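Print | E-mail

Mallville Small Items Set: README

Last updated: 2022-12-05

What is in this set

Mallville is a collection of still pictures and short written notes on tidying a tabletop. The subject is the kind of small stuff that piles up on a desk or a kitchen counter and has to be put back in an organizer. There are 552 stills and 240 notes. A note can cover more than one still from the same layout, so the two numbers do not match.

The set has 6 folders, one per layout type. Folder names are short and lowercase:

scatter_wide: objects spread over most of the tabletop
scatter_center: objects grouped near the middle
beside: objects next to the organizer
partial: tidying started, some objects still out
done: nothing left on the tabletop except the organizer
mixed: anything that did not fit the other five

If a layout could go in two folders, it went in mixed. We did not copy files between folders.

Objects

The object list is in items.txt. It has 44 entries, each with a short name and a size group (S or M). Identical pieces share one entry. Names are everyday words. Where two people would call the same thing by different names, both names are on the line, separated by a slash. No object is longer than a hand.

Objects were not cleaned up or repainted. A few have scratches or old glue on them. This is noted in items.txt with the letter w for wear.

Notes files

Each note is plain text, one to four sentences, and says what is out and where it should go. Left and right are always given from the front edge of the table. "Center" means the middle third. Older notes say "near side" for the front edge, and these were left as written.

Spelling in the notes was corrected in February. The meaning was not changed. The earlier versions are in notes_old and should not be used for new work.

The tabletop

The same kind of surface is used for all the scatter folders: white, marble-patterned, with gray veins. Pale or gray objects can be hard to pick out against the veins, so check items.txt before marking an object as missing. The walls on the left, right and back stay in place for every layout. 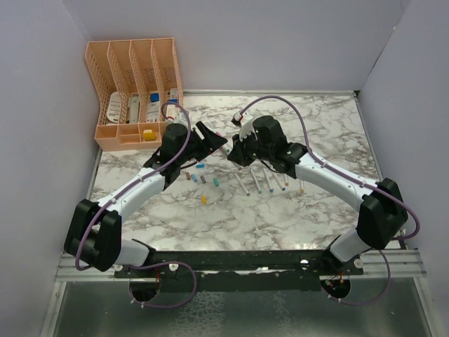 Known problems

Some stills in partial and done have the same layout number. Use the folder name together with the number.
Two objects under M in the list belong under S. They are marked with a question mark.
The organizer was turned around partway through the beside folder. Notes written before the turn give the compartments in the old order.
Shadows are not described in any note.

Using the files

Read items.txt first, then open one folder at a time. The Craddock reader opens the notes without changes. The older Plellton reader drops the last line if the file does not end with a blank line, so add one.

Please report errors by folder name and layout number, and include the line from the note if the problem is in the wording.

Print | E-mail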